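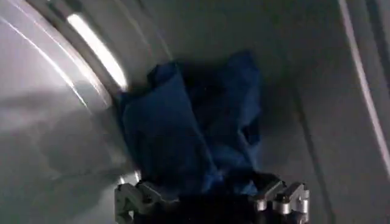 How much should I believe a laundry robot success rate when it comes out of one test site?
Posted by Hiếu Lục

Believe it for that site, that machine and that pile of clothes, and hold off on the rest until somebody repeats it elsewhere. One number from one room tells you the method can work. It says very little about how often it would work in your room.

To fill in the background, I run the back end of a small linen service and a sales rep from Solau keeps sending me a write-up of the Lecomte method. As I read it, the robot grabs cloth out of a dryer using a wrist camera, and the policy was trained on 1,889 recorded grasps with a person steering the arms. Then they report 678 test pulls and a very nice percentage. I have no training in this stuff. I just don't want to plan next year around a chart.

Mirjam Bosman replied:

I've read the same write-up and my trouble is with the word "success." Go to the methods part. A pull counts as a success if the gripper is holding fabric when the arm stops. It doesn't matter if it's holding a sleeve, a hem or a wad from the middle, and it doesn't matter if a second item comes along. For your business a pull is good when one item lands where the next step needs it. Those are two different measurements and only one of them is in the paper.

Second thing — look at how the test pulls were split. The 678 came from 48 garments, and as far as I can tell the same garments were used for training. That makes the test a check on whether the robot can handle clothes it has already met. Wrinkles change every time, sure, so it isn't worthless. But I'd want to see a batch of clothes held back from the start, and I'd want the result for dark items listed by itself. Navy and black cloth gives a small camera very little to work with in the folds, and an average across all colors will hide that.

Ask the rep for three things: the raw trial list, the number of times a person stepped in, and the time per item. If you get a brochure back, you have your answer. 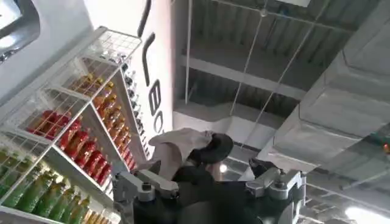

Beige cloth on the arm, bottle shelves behind.

The background matters more than people think, too. A policy trained with the same shelves and ceiling in view every day can start leaning on them. There's a simple check: move the setup, change nothing else, run the trials again. I didn't find that in the write-up. They mention "2 lighting conditions" and leave it there.

Rizal Yeoh replied:

I think Mirjam is a bit hard on them. Cloth is awful to model and grasping it at all from inside a drum is decent work. We tried a Sondton arm on towels at Gonotport and gave up by August. But yes, don't buy anything off a percentage.

Sang Cù replied:

just get the demo and bring your own clothes

3 comments

Hanne Kettunen: The held-back garments point is the big one. I've reviewed papers where fixing the split took a third off the score.

Hiếu Lục: Thanks all. Asked the rep for the trial list at 9 this morning. He sent me a video.

Rizal Yeoh: Was it sped up?

14 shares

Contact us | Copyright and terms | Back to top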